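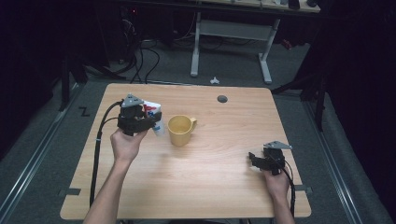
Figure 4. Tube and mug task, left gripper closed on the tube, right gripper empty.

Search the guide Enter keyword Go

4. Setting up a hand-held recording session

This section covers table set-up and recording for the Tuvik hand-held gripper pair, as used by student teams in the Karnmont Robotics Club. Finish section 3 (charging and software install) before you start. Allow one full club meeting for your first session.

4.1 Before you start

You will need:
- the left and right grippers, with a top plate fitted to each
- two gripper cables
- the club laptop with Tekell Recorder installed
- the objects on your team's task card

Two people are needed, one to hold the grippers (the operator) and one at the laptop (the recorder). Swap roles after each block.

CAUTION: Keep fingers, hair and lanyards away from the jaws. Take off bracelets and push long sleeves above the elbow.

4.2 Connecting the grippers

1. Switch off both grippers at the base.
2. Plug the left gripper into port 1 on the hub and the right gripper into port 2. If they are swapped, the recording will still run but the hands will be labelled the wrong way around.
3. Let each cable hang down its own side of the table. Do not cross them over the top.
4. Switch on the hub, then the grippers.
5. Open Tekell Recorder and select Devices. Both grippers should be listed within up to 102 seconds. If one is missing, unplug it, wait for the hub light to go out and plug it back in.

NOTE: The Le Roux hub will not run from the front sockets of the older laptops. Use a socket at the back.

4.3 Setting the jaw range

1. Hold the left gripper clear of the table with the jaws fully open.
2. Press Set Open. The jaw value should read close to 3000.
3. Squeeze the trigger until the jaws meet and press Set Closed.
4. Let go, then close the jaws on the tube from the object box. Any reading below 2000 is fine.
5. Repeat for the right gripper.

If the value jumps while the jaws are still, check the plug at the gripper end first. Error 443 means the range was not saved. Go back to step 1.

4.4 Placing the objects

1. Clear the tabletop of anything that is not on the task card.
2. Put the mug near the middle of the table with the handle to the right.
3. Place the tube to the left of the mug, within easy reach of the left gripper.
4. Check that the operator can reach both objects without leaning over the table.

Small changes in position between takes are welcome - move the mug a few centimetres either way. Keep the handle direction the same for the whole block.

4.5 Recording a take

1. The operator holds both grippers over the table, jaws open.
2. The recorder says "ready" and presses Start.
3. Pick up the tube with the left gripper. Keep the right gripper open and clear of the mug.
4. Put the tube into the mug, open the left jaws and lift away.
5. Bring both grippers back to the starting position and hold still until the recorder presses Stop.
6. Mark the take Good, Dropped or Redo, and add it to the team's log sheet.

Move at a normal, steady speed. A dropped tube is not a wasted take - mark it Dropped and keep the file.

CAUTION: Do not pull on a cable to get more reach. Stop the take, move the hub closer and start again.

4.6 Packing up

1. Press End Session and wait for the files to finish copying.
2. Switch off the grippers, then the hub.
3. Unplug the cables by the plug and coil them loosely.
4. Return the objects and task card to the box.

Go to section 5 to check and trim your takes.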